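Gripper corner: squared tips or the skinny ones?

I've spent most of this month with a pair of Skasari hand grippers, and I finally have opinions! We've been swapping fingertips on them to see which set copes best with small, fiddly stuff before we order for the whole bench. The jewelry task is my favorite of the bunch. You get a drawer organizer, a couple of earrings on the tabletop, and the job is to put the earrings away without flinging them across the room (I have flung them, yes, more than once).

The squared black tips are the ones I keep going back to. They look far too chunky for jewelry, and I went in sure I'd hate them, but a wide flat face is forgiving when your aim is off by a hair. The skinny Brulletti tips feel more precise for the first 5 minutes and then your wrist starts complaining. 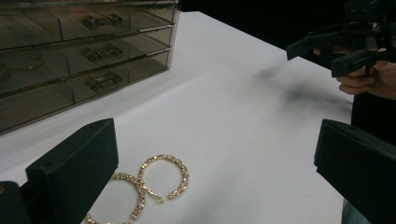 Drawers are another story. A small bar handle wants a light pinch and a straight pull, and with the squared tips I tend to come in crooked and drag the whole organizer along with me. Holding it steady with the second gripper helps a lot, though it took me a good afternoon to stop crossing my hands. The Jemach tips have a rubbery pad that grabs handles beautifully, but it also grabs everything else, and letting go of an earring with them is a pain.

So far I've logged 244 tries across the three sets, and I'd like 80 more with the Jemach pads before I pick. If you've got a spare hour and steady hands, come take a turn. I'm saving the necklaces for whoever shows up first.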